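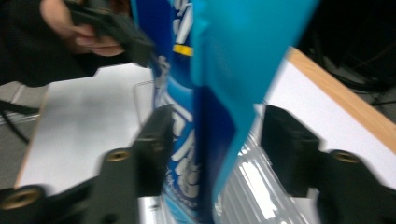 Can hand-held gripper demonstrations teach a robot arm to pick up soft snack packages?

They can for simple grasps, but in our project the result depended a lot on how the packages were lying and how fast the person moved the gripper.

Liltum Project Report
September 20, 2020

We wanted to know if we could collect useful training data without using the arm at all. A person holds the gripper, closes it on a package, and moves the package, while a camera on the tool records. We called the data set Liltum. It has 1,000 demonstrations, all recorded in July in the shared lab at Hurnport.

The packages were hard to work with. They bend when the fingers close, the printing is shiny, and clear plastic nearby gives bright reflections. Our first policy, named Weltia, was trained on the full set.

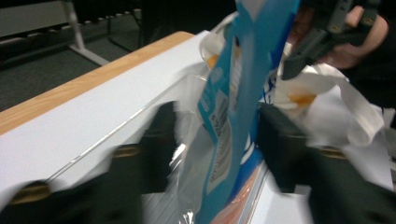 Photo: Liltum project team, Hurnport

Motion blur was the main problem we found in the recordings. When the wrist turned quickly, the lettering on a package smeared and the finger edges ran into whatever was behind them. We went through the set by hand and marked 96 demonstrations as too blurred to use. A second policy, Gachanja, was trained without those. Everything else was kept the same, including the number of training steps.

Each policy got 34 test grasps on the arm. Weltia completed 20 of them. Gachanja did better on packages standing upright and no better on packages lying flat. Most of the flat failures came from the fingers closing too high and sliding off the top seam. We think this is a gap in the data, as most of our demonstrations gripped the package by its sides with it standing up.

We did not test different lighting, and all of the demonstrations were done by members of our own team, who had practiced. Someone new to the gripper would probably move differently. We also changed the finger pads partway through recording and did not log which demonstrations used the old ones, so we can't say if that had an effect.

For the next round we plan to set a speed limit for the wrist, record more flat packages, and write the pad type into the log for each session.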